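July — workshop book, bench side

Cold morning again. The glue room was too cold to open anything when I got in, so the heater went on and I left the door shut until smoko. Nothing glued before ten. The wall thermometer reads high because it hangs over the switchboard. Trust the one on the clamp rack.

Carrying on from the last entry about the stain going patchy on the end panels. Poul Brøndum had the first two panels on his bench and had already sanded one back by the time I got there. He reckons it is the timber and I reckon it is the prep, and we are probably both partly right. The panel he sanded came from the wide board with the wild grain near one end. The other came off the straight board and it was patchy as well, less so, mostly along the glue line.

What we did to the originals, for the record: planer, drum sander, random orbital, wiped down with a damp rag, left overnight, straight to stain. No hand sanding with the grain after the orbital. I had it written on the job card and it was skipped. I was the one who skipped it.

Test boards

Cut offcuts from both boards and from the leftover rail stock. Marked each one on the back in pencil, because last time I used texta and it bled through the stain and we lost the numbers. Same Torkis water-based dark brown out of the same tin on all of them, stirred for a good while each time. The pigment settles hard in the cold and there was a fair sludge at the bottom of the tin when I opened it. That may be part of the story too. I don't think the tin was stirred properly for the first two panels.

Board A: orbital only, no water, stain on with a rag. Swirls visible as soon as it went on. Patchy.

Board B: orbital, then hand sanded with the grain, no water, rag. Much better. Some swirls left near one corner where I was lazy.

Board C: as B, but raised the grain with a damp rag, let it dry by the heater, knocked it back lightly by hand. Even colour, slightly lighter than B. Best of the lot under the raking light.

Board D: as C, with a thin washcoat of shellac before the stain. Very even and too pale. Second coat of stain brought it up some of the way but it started to look like paint and the grain went muddy.

Board E: as C, but sprayed. Even, but it pooled in the corner where I'd pinned an offcut on to act like an inside edge. Would need wiping anyway, so no time saved.

Board F: rail stock, as C. Took the colour darker than the panel stock, by enough that you'd pick it from across the room. Rails will need the stain cut a bit or a shorter time before wiping.

Poul wants to see D again with the washcoat thinned further. Fine by me, but he can do it. I think C is the answer and the shellac is an extra day we don't have.

Glue line problem

Separate from the sanding. Under the magnifier the pale line along the joint is glue in the pores, squeezed out and then smeared by the wet rag. We've been wiping squeeze-out while it's wet. Going back to leaving it until it's rubbery and lifting it with the old chisel. Did one joint that way this afternoon and stained over it and could not find the line. Did another with the wet rag and the line came straight back. Two joints is not much of a test but it's good enough for me to change the job card.

The card now reads: scrape squeeze-out, do not wipe. I've crossed out the old line and left it legible so whoever has the older copy in the spray room can see what changed.

Slats

The slatted band is the slow part of this design and it's where the stain will show us up again. Slats are fitted dry into the top rail and the lower rail, with the panel below that in its own groove. If we stain after assembly there is no way to wipe between the slats without leaving wet corners. Tried it on the mock-up with a rag over a paint stirrer and got drips on the back of every second one.

So slats get stained and first-coated before they go in, ends masked. Masking is fiddly. Poul suggested drilling a row of shallow holes in a board and standing the slats up in them, which covers the tenon end and holds them for drying at the same time. Only works if the tenons are round and ours aren't. He's gone off to chop a board full of mortises to suit. I'd have used tape.

Length of the shortest tenon came out under what the drawing says. The stop on the chop saw had moved. I've reset it and put a second clamp on, and recut the ones that were short. The recut ones are from the same board so colour should be fine. All slats checked against the story stick, not the tape, from here on.
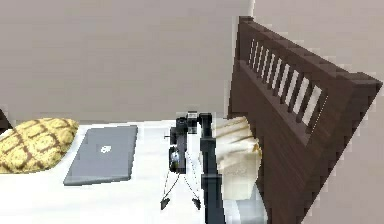
Dark headboard with a slatted band below the top rail, solid panel under. Render, beige wall, white sheet.

Top rail

Still arguing about how heavy the top rail should be. The drawing has it thick and I like it thick. It needs the meat for the slat mortises and it's what people lean back on or grab when they shift the bed. Poul thinks it will look top-heavy once it's stained this dark. We held an offcut up on the mock-up and looked at it from the doorway, and then he took the bottom edge down with a chamfer and we looked again. The chamfer helps. Keeping the thickness and adding the chamfer to the underside only, front face.

Make the chamfer before the mortises. I say this having done it the other way round on the mock-up and broken out two of the mortise walls.

Hardware

The Plakero bed-rail brackets turned up. Packing slip says 200 pairs of screws and the box is the right weight, so I've taken their word for it. The brackets themselves are good: hooks are clean, no burrs, plates sit flat. The screws are a bit soft. Drove a few into hardwood scrap with a proper pilot and one head chewed out before it was home. We'll use our own from the drawer and keep theirs for jigs.

Recess depth for the plates is a hair deeper than on the old brackets. I've made a new router template and hung it on the nail next to the old one, which now has a red cross on it. Please don't bin the old one. There are still Toft frames coming back for repair and they all have the old plates.

Speaking of which, the Toft frame from last month came back in with the same squeak. Took it apart on the floor. The centre support leg had been put back with the packer missing, so the slat base was flexing and rubbing on the side rail. New packer, candle wax on the contact faces, felt on the ledge. Stood on it, knelt on it, rolled about on it while Poul listened. Quiet. I've screwed the packer to the leg so it can't go missing again.

Topcoat

Ran two topcoats over the stained samples, on C and F only. The Torkis satin goes on easily, milky at first and then clear. On the dark colour any thick spot dries a bit cloudy, so thin coats. The Aris hardwax oil looks nicer, no question, richer and less plasticky, but it pulled a little colour off onto the rag on the first coat even though the stain had been left overnight. Might be the cold again. Leaving the rest of F unfinished until later in the week and will try the Aris once the stain has had longer.

Rub test with a damp white cloth, samples that had been topcoated in the morning and left by the heater. Torkis satin: nothing on the cloth at 51 strokes, at which point the phone rang and I stopped. Aris: faint brown from early on. For something that's going to have pillows and white sheets against it, that decides it unless the second try is a lot better.

Hot cup test not done. I don't think anyone will put a cup on a headboard but it's on the sheet, so it has to be done on a flat offcut.

Odds and ends

Drum sander belt is glazed on the left side. It was burning the edge of the wider panels. Swapped it. The spare box is now empty, so they need ordering.

Dust bag on the orbital has a split seam. Taped, which will hold until it doesn't.

Moisture meter is reading all over the place. Changed the battery and it settled. Checked the straight board and the wild one side by side after that and they agree with each other, so I'm dropping moisture as a reason for the patchiness.

Clear space in the rack by the back door before the next timber comes. There's a long piece of something red in there with 134 written on the end in chalk and no job to match it. If it's yours, move it. If it isn't claimed by the time the delivery comes it's going to be drawer runners.

To do

Sand back the second panel by hand, raise grain, restain as Board C. Poul to redo D if he wants it.

Mix a cut stain for the rails. Start with up to a tenth water and go from there on scrap. Write the mix on the lid.

Finish the slat drying board, or buy tape.

Mortise the top rail after the chamfer is cut.

Second Aris test on F.

Hot cup test.

Order drum belts and orbital bags.

Heater off at five, stain tins brought in off the concrete and up onto the shelf.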